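Home About Us Our Work Safety Careers Contact

About Sekell

Sekell builds and tests robots that pick groceries. We write the control software, run the machines on our own practice shop floor, and support them after they go to a customer. There are 18 of us. Our first customer was Fulus, a small chain of food stores, and we still work with them on fresh produce, the part of the job most people in this business leave for later.

Produce is hard on a robot. A can of soup has the same shape every time. A carrot doesn't, and a pile of yard-long beans hardly has a shape at all. Beans slide over the lip of a bin and end up on the tomatoes next door. The robot has to take the item it was asked for, put it in a basket, keep hold of the basket, and know where the people are while it does this.

The February basket drop

Customers ask us about this, so we keep the account on this page.

In February one of our robots dropped a loaded basket during a supervised trial at a Fulus store. It was holding the basket in its right gripper and turning away from the produce stand. The gripper opened while the arm was still moving. The basket hit the floor 2 feet from a store employee who had stepped in to straighten a bin. She was not hurt. Our operator pressed the stop button and the trial was ended for the day.

We first took it for a worn finger joint and replaced the joint. That was wrong. The same fault came back in our own shop on the 39th run after the repair, with a new joint and a lighter basket.

The cause was in the software. The grip controller, which we call Tian, checks the force on the handle many times a second. When the basket swings, the force drops for a moment and then comes back. Tian read that drop as an empty hand and reset itself, and the reset opened the fingers. It needed a certain weight and a certain turning speed to happen, and our tests had never put the two together. We had tested full baskets slowly and empty baskets fast.

There was a second problem, and we consider it the more serious one. The robot should have stopped when the employee came within reach. It slowed down but kept going, as the stop distance had been set for an arm with nothing in it. A carried basket sticks out farther than the hand does. No one had changed the setting when we added baskets.

What we changed

A reset no longer opens the gripper. The fingers stay where they are until an operator releases them. The stop distance is now measured from the outside of whatever the robot is carrying. Baskets are carried low, just over the floor, so that a dropped one doesn't have far to fall - this costs a little time on every pick and we have accepted that.

Every software release now has to pass 80 loaded carries in a row on the practice stand, at full turning speed, with mixed vegetables in the bins. One drop and the count starts over. The first release after the change failed this twice. One failure was a real slip and the other was a sensor cable that had been pinched behind a cover.

All field trials were stopped until the new release passed. Fulus received the full fault report and the logs, and so did Senari, who supply our force sensors. The sensors were working as they should.

How we work now

Any person at Sekell can stop a trial and does not have to give a reason at the time. Reports are written the same day by whoever was operating. They go to everyone in the company, including the office. Near misses are written up the same way as drops, and new staff read the February report in their first week.

If you run a store and want to see a fault report before you talk to us about a trial, use the contact page and ask for one.

Page last reviewed 10/08/2021

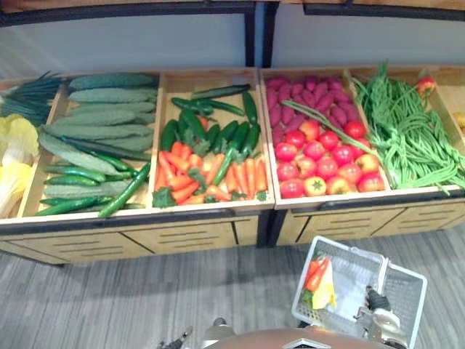

Sihan Dai: I read the February report before we agreed to a trial in our store. My one question was about the operator release. If the fingers stay closed until a person opens them, I'd like my own staff to be shown how to do that, and I'd like it written into the trial agreement.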